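Skunetik Sets Two-Year Equipment Plan for Household Handling Program

Hand-held grippers come first, robot arms later, under a purchasing schedule approved by the company's board

TUTWOOD, Apr 3, 2023 – Skunetik, a developer of software for household service robots, today announced an equipment plan that will guide its spending on grippers, robot arms and workshop space through the next two budget years. The plan moves the greater part of first-year spending away from fixed robot stations and toward hand-held gripper tools, which operators use to record everyday handling tasks in furnished kitchens and other lived-in rooms.

The plan was approved by the board last month after a review led by Nataša Zupan, Director of Operations. The review covered all equipment bought since the company moved to its present site in Tutwood, and looked at how many hours each item had been in use, how often it had been out for repair and what it had cost to keep running.

"We had been buying arms on the assumption that the arms were what held us back," said Zupan. "When we put the bookings next to the purchase records, we saw that our people were waiting for places to work and for hand tools to work with. The arms were often standing ready while the recording teams shared a small number of grippers. This plan puts the money where the waiting was."

Under the plan, Skunetik will buy hand-held grippers in two lots. The first lot will be delivered to the kitchen recording teams and the second will follow in October, once the teams have reported on wear, grip and ease of cleaning. Each lot includes spare gripping pads, replacement fingers, carrying cases and charging equipment. The company has set aside a separate line for spare parts, which in earlier years were paid for out of the general workshop budget and were frequently the first item to be cut.

Purchases of robot arms will be limited to seven units over the life of the plan. These will be installed at the Tutwood site for testing only. Any arm bought under the plan must accept fingers of the same shape as those on the hand-held tools, so that what is learned from the recordings can be tried on the arm without a change of hardware. Suppliers will be asked to confirm this in writing before an order is placed.

The review found that operators had logged 1,652 hours with hand-held tools during the previous budget year, a figure the company expects to reach 3,622 in the first year of the new plan. The increase will be met by adding a second daily shift and by making more tools available to each team. No existing positions will be removed as a result of the change.

Tihomir Omerović, Head of Finance, said the new schedule would also make costs easier to forecast. "A robot station comes with floor work, guarding, power and a service contract, and those costs arrive whether or not the station is busy," Omerović said. "A hand tool can be moved from one kitchen to another on the same afternoon. We can buy a few, see how they hold up, and decide on the next order with real numbers in front of us."

The company has chosen Furkier to handle storage, repair and calibration of the hand-held tools. Furkier will collect tools from recording sites, inspect them against an agreed checklist and return them within a set period, with a loan tool supplied when a repair takes longer. Krasniqi will provide the kitchens and dining areas used for recording, under a rental agreement that can be renewed each year. Both agreements include a break clause tied to the October review.

Kitchen and table work will remain the largest part of the program. The teams concentrate on small, light items that are hard to pick up cleanly, such as forks, chopsticks and spoons, and on placing them in holders and drawers of different shapes.

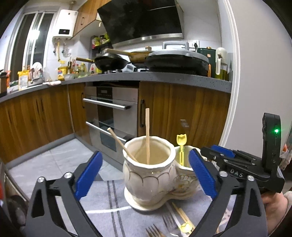
Teams will continue to work with the household goods found in each home in addition to a standard kit. The plan provides a modest yearly sum for replacing tableware and other breakable items, and recording teams may draw on it without seeking approval for each purchase. Larger items, including tables, lighting and cabinets, will go through the normal ordering process.

Oddur Thygesen, who manages the recording teams, said the operators had asked for changes that were included in the final version of the plan. "They wanted lighter cases, more spare pads and a clear rule on when a worn tool is taken out of service," Thygesen said. "All of those are now written down and paid for. A tool with a damaged pad gives poor recordings, and it is cheaper to swap the pad early than to repeat the work."

Training for new operators will be led by Selma Jurić and will take place at the Tutwood site before staff are assigned to a kitchen. Training costs are included in the equipment budget for the first time, and no lot of tools will be released to a team until its operators have completed the course.

Suppliers of grippers, gripping pads, cases and charging equipment who wish to be considered for the second lot are invited to request the tender documents. Offers should list the price of each replacement part separately and state the expected delivery time for spares as well as for complete tools. Offers for robot arms will be invited at a later date.

About Skunetik

Skunetik develops handling software for household service robots. The company is based in Tutwood, where it operates a workshop, a test area and a training room.

Contact for press and supplier inquiries

Ljubica Lazarević
Communications Office, Skunetik
Tutwood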